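Course materials > Screen Studies, second year > Franchise and Continuity > Handout 6

Last updated: Wednesday, July 13, 2022

Handout 6: Does it count? Canon, spin-offs and the people who get to decide

Read this before the seminar, please, and bring your notes on the Lorkton pilot. Those of you who missed Handout 5 will need the two pages on licensing first.

1. The word itself

"Canon" came into fan talk from arguments about scripture and, later, about Sherlock Holmes. In both cases there was a closed pile of texts and a quarrel over which belonged in it. A running franchise has no closed pile. New material arrives every few months and can quietly cancel what came before. I am therefore suspicious of any essay that uses the word as if it named a fact about a story. Most of the time it names a decision made by somebody with a budget.

When you meet the claim that a series "is canon", ask who said it, when, and what they were selling that week. A showrunner promoting a first season will nearly always say yes. The same person interviewed three years after cancellation tends to be vaguer.

2. Case study: Lorkton and the Zekside films

Lorkton ran for 141 episodes on television beside the Zekside films, and it shared with them one city, one villain's surname and a logo. The publicity promised that events in the films would be felt in the series. Go and check. I did, over a long and rather dull summer, and the traffic is almost all one way. The series mentions the second film in four episodes. The films never mention the series at all, unless you accept the newspaper headline in the third one, which is on screen for less than a second and misspells the name of the bridge.

Fans have built a great deal on that headline. The longest thread I know of on the subject has 1276 posts, and by the second page people are arguing about fonts. I don't want to be rude about this sort of work, some of which is more careful than the published criticism. But look at what it assumes: that a prop made in an afternoon carries a message from the writers. It may do. You would need some evidence from the production side before you could say so, and a blurry still is evidence only of what was printed on the prop.

Masaru Arai's article (in your reading pack) takes the opposite line from mine. He argues that viewers settled the matter for themselves by watching both, and that the studio's view hardly matters. I find this too comfortable. Viewers may believe what they like, but when the series was dropped from the boxed set, the people who had "settled the matter" had no say in it. Read him anyway, and read the footnotes, where he admits to more doubt than he does in the main text.

3. Three kinds of connection

For seminar purposes we will separate the following. The labels are mine and you are welcome to attack them.

Shared furniture. Place names, logos, a type of car. Cheap to do and easy to deny later. Most of what is called "connected" turns out to be this when you list it.

Shared people. A character crosses over, played by the same actor. This costs money and needs contracts, so it tells you something about how seriously the owners take the link. Note that a cameo cut before release tells you much less. Plans get made and dropped for all sorts of dull reasons, and an interview about a cameo that almost happened is still publicity.

Shared consequences. Something in one work changes what can happen in another. A city destroyed in the film stays destroyed in the series. By my count Lorkton manages this once, in the fourth season, and then undoes it with a time loop.

Be careful with the third kind. Students often give me examples that are really the first kind with louder music.
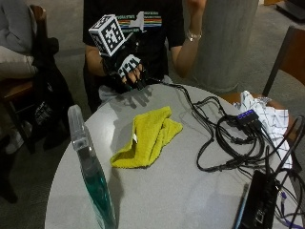 4. What streaming changed, and what it didn't

It is often said that putting everything on one service made the connections real, because the spin-off now sits on the same menu as the films. I would like to see the argument for this. A menu is a shelf. When Brerken bought the Zekside library it listed the series under the films for a while, then moved it to a row of its own, then put it back. Did the story change each time? If your answer is no, then the row is not evidence. If your answer is yes, I look forward to your essay.

The stronger claim is about viewing order. Brerken publishes a "complete timeline" of 100 entries which mixes films, episodes and shorts. It leaves out every Lorkton episode after the fifth season and gives no explanation. Two of the shorts appear in an order that makes nonsense of the plot. I take this as a sign that the timeline was put together by people working quickly from a spreadsheet, but that is a guess and you should treat it as one.

5. The Sakai problem

Inspector Sakai dies in the second film. In the series, set afterwards by its own captions, he makes a phone call. There are about five fan explanations in circulation, and you will find the main ones summarised in the reading pack. The dullest is that the episode was written before the film's ending was changed. That one at least fits the production dates, as far as we have them.

What interests me is how few people want the dull answer. Think about why, and bring a paragraph on it. A paragraph, not a page.

6. For the seminar

Pick 10 minutes from any Lorkton episode and note every link to the films. Sort your notes under the headings in section 3. Then cross out anything that could be removed without a viewer noticing, and see what is left.

Essay plans are due in August. Plans that begin "Since the dawn of storytelling" will be handed back.

Comments

tilly_r: Is the misspelt bridge the same in the remastered version? My copy has it spelt correctly.

Course tutor: Then they fixed it, and I'd like to borrow your copy. Could you bring it on the day?

PJ: I think you're unfair to Arai. He does deal with the boxed set, page 9 onwards.

Course tutor: He mentions it. I'm not sure he deals with it. Make the case in the seminar.

outoftheloop: The time loop doesn't undo everything, the tram line is still closed in season five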